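02/09/2018

The dog toys had been living in three places since April: a shoebox by the back door, the bottom drawer in the hall, and the floor. I spent part of today getting them down to one place.

First I dumped everything out on the kitchen counter and went through it. Anything with stuffing coming out went in the trash. So did the tennis balls that had gone bald, and a squeaker with no toy around it. That left more than I expected. Seo is a 15 pound dog and does not need this much.

Most of it came from Rawan Hijazi, who had two dogs and moved to an apartment in Flenberg that only allows one. She gave me a grocery bag of toys and a bed that Seo has never slept in. I kept the bed anyway. It's in the closet with the suitcases.

The soft toys I wash in a pillowcase, tied shut, on cold. They go on the rack after that, because I ruined one in the dryer last winter. It came out hard on one side. Rope toys I just soak in the sink with hot water and a little white vinegar, then rinse and squeeze out. I've read that you can put them in the microwave while they're wet to kill germs. I haven't tried it and I don't think I will.

I check the ropes more carefully than the rest. Seo pulls threads and swallows them, and the vet in Gredska charged me $417 the one time it got bad. Now if a rope has long strands hanging off it, I trim them with kitchen scissors, and if the knot is going I throw the whole thing out. I threw out two today.

For storage I wanted something low that she could get into by herself. I looked at baskets at the mall and the cheap ones were all wicker, which she would chew. Tae-yang Song at work keeps his dog's toys in a plastic dish tub and says it has held up for years, so I might end up there. For now I'm using the shoebox again with the lid off. It's a boot box, so it's bigger than it sounds.

The other thing I'm trying is keeping only a few toys out and putting the rest up on the shelf over the washer. Every Sunday I'll swap them. A friend in Nilau does this and her dog acts like it's Christmas every week. Seo is 11 and doesn't get that excited, but she did carry the old green ring around for an hour this afternoon after not seeing it all summer.

I also wiped down the counter and the sink afterward, and cleaned the strainer, which was full of hair. The whole job took longer than it should have, mostly waiting for the sink to drain. I need to look at that pipe. The plumber's number is on the fridge, but I'd like to try a snake first. The hardware store rents one for $17 a day.

Going out this week will be something small with a rope or two, some color in it, and one soft one for her to sleep on. The bear is still on the rack and will have to wait its turn.
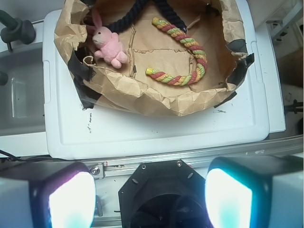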